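Hedumell Training Goal – 5 m Folding Model

The Hedumell is a folding soccer goal for club training, school fields and small-sided games. It opens to 5 m wide and packs down flat for storage.

Frame: powder-coated steel, white
Net: knotless, green, clips included
Ground anchors: four, supplied
Carry bag: supplied
Item code: 600-H

Set the goal on level ground, open both side arms until they lock, then fit the net clips from the top corner down. Anchors must be used every time, on grass or turf. For indoor courts, order the Trarnthorpe weight bags, sold in pairs.

The net is replaceable and fits the older Ardeleanu goal too. Do not hang from the crossbar or leave the goal out in high winds.

The white frame is in stock now. Yellow frames are back in August – orders placed before then will be held and shipped together unless you ask us to split them. Clubs buying for a full season can write to the Brornadmont store for a quote.

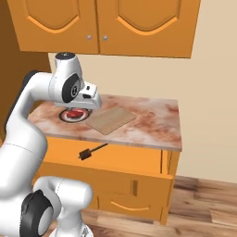
White robotic arm over a marble-patterned countertop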